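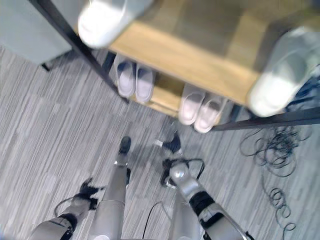 Before you upload a manuscript to Virik, put your front matter in order. The title page comes first, then the copyright page, then the dedication if you have one. Decide too which scene will serve as your sample chapter. It can be a quiet one, two feet on a gray striped carpet in front of a low wooden shoe rack, as long as it stands on its own without the chapters before it.

Setting up a new title

1. Sign in and choose New Title.
2. Enter the title and the author name exactly as they should print.
3. Under Rights, select Held by Author or Held by Publisher.
4. Upload the manuscript as one file. The limit is 333 pages.
5. Choose a trim size. Body text is set at 11 point unless you change it.
6. Select Save Draft.

Note: You can keep up to 5 drafts of each title. Saving another replaces the oldest.

Caution: Changing the trim size after step 6 resets all page breaks. Download a copy of the draft first.

To list an out-of-print book, go to section 2, Reissues.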